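Chapter 2
Catalogues, Series and Reading Order

Before you start. Have a library card or a bookshop website to hand. Pencil too. 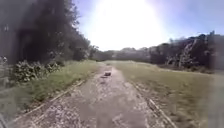

Bautista Leiva
Lecturer in Library Studies, Urquijo College

A long series is a headache to shelve. Take the Groltgate novels: 30 books, two publishers, and the numbers on the spines don't match the order of the story. Readers ask which comes first. Fair question - and the answer depends on who printed the copy.

Publication order is the date each book came out. Story order follows events inside the books. Most catalogues give the first and leave you to work out teh second. Prequels are where it goes wrong.

Key terms: series, sequence, omnibus, reissue.

Omnibus editions next. The Brenitz omnibus runs to 657 pages and holds three novels under a single title, so a search for the middle one may bring up nothing at all.
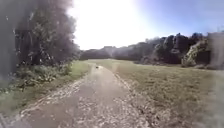

Same trouble with reissues. New cover, new title sometimes, old text. Check the back of the title page before you order, always. Angus Rewi's list of the Olent mysteries has 111 entries and a good few are the same book twice over. We'll use his list in the first excercise, so keep it open as you read on.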